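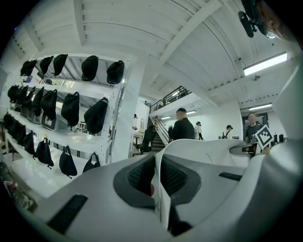 Home | Bags | Repairs | Stockists | About Us | Contact

About Kernelard

Kernelard sells bags for work and travel. We carry backpacks, slings, pouches and small cases, and most of what we sell is black. Customers ask for other colors now and then, and we do a gray in the Tomness backpack, but black is what gets reordered.

The company was started by Solange Wong, who had spent several years repairing luggage for other people's brands. She kept a notebook of what failed: strap anchors, zipper ends, the top loop. The first Kernelard backpack came out of that notebook. It had one main compartment and a top loop sewn through the back panel. We still make it, with a wider strap.

Our showroom and stockroom share one building. Bags are hung up on hooks by the top loop or strap, on open white metal shelving. Hanging keeps the shape of a soft bag better than stacking does, and a customer can lift one down, try it on and put it back without asking for help. Pouches and small cases hang too.

We list 974 products, counting each size separately. Last year the repair bench took in 3,315 bags, including many we did not make. The most common job is a zipper slider, followed by a torn strap anchor. We quote before we start, and if a bag costs more to fix than to replace we tell you so.

What we make and what we buy in

The Tomness backpacks and slings are our own design. The Undutia range of pouches and small cases is made for us by a workshop we have used from the beginning. Buckles and hooks come from Dreßler. We keep spares of every buckle we have used, so an older bag can usually be matched.

Visiting

The showroom opens at 10 a.m. and closes at 5:30 p.m. Please bring repairs in before 4 p.m. so they can be checked in and tagged the same day. Empty the pockets first. We close for stocktaking for two days in June, and orders placed then go out when we reopen.

Print this page | E-mail this page

Comments (3)

rheath: Had the loop resewn on a ten-year-old backpack. Stitching is neater than it was new.

Odile M.: Do you take repairs by mail? Can't find a form on the site.

Kernelard: Yes, the form is under Repairs. Print it and put it in the box with the bag.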